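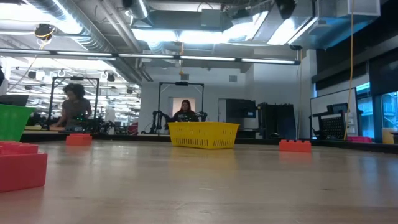
How do you clean a big batch of secondhand toy building blocks without wrecking them? I just picked up a mixed lot of 259 for my kids and they're kind of sticky. Is the dishwasher okay?

Posted by blockmom_odgate

Warm water, a squirt of dish soap and a long soak, that's all it takes! Keep the water at 100 degrees or under (Fahrenheit!) so nothing warps. I skip the dishwasher because ours runs way too hot. Let them sit for half an hour, swish them around with your hands, then go after the studs with an old toothbrush. The gunk loves to hide between the studs. Rinse in a plastic basket with slots in the sides and give it a good shake. I do up to 200 at a time and it's weirdly fun, my kids fight over who gets the toothbrush.

Leave out anything with stickers, lights or a motor and just wipe those with a damp cloth.

Posted by Pirilitz2785

Pillowcase in the washing machine. Cold, gentle, tie it shut. Done.

Posted by tubs_and_bins

Love the basket idea! One thing to add: dry them studs down on a towel overnight, and turn them over in the morning. Water sits inside the hollow side forever, and if you put them away damp the whole bin smells. A small fan helps a lot. I tried the pillowcase once and a few of the clear pieces came out scratched, so I'd wash those by hand. Ours are sorted by color now and cleanup goes so much faster!

Posted by Vomura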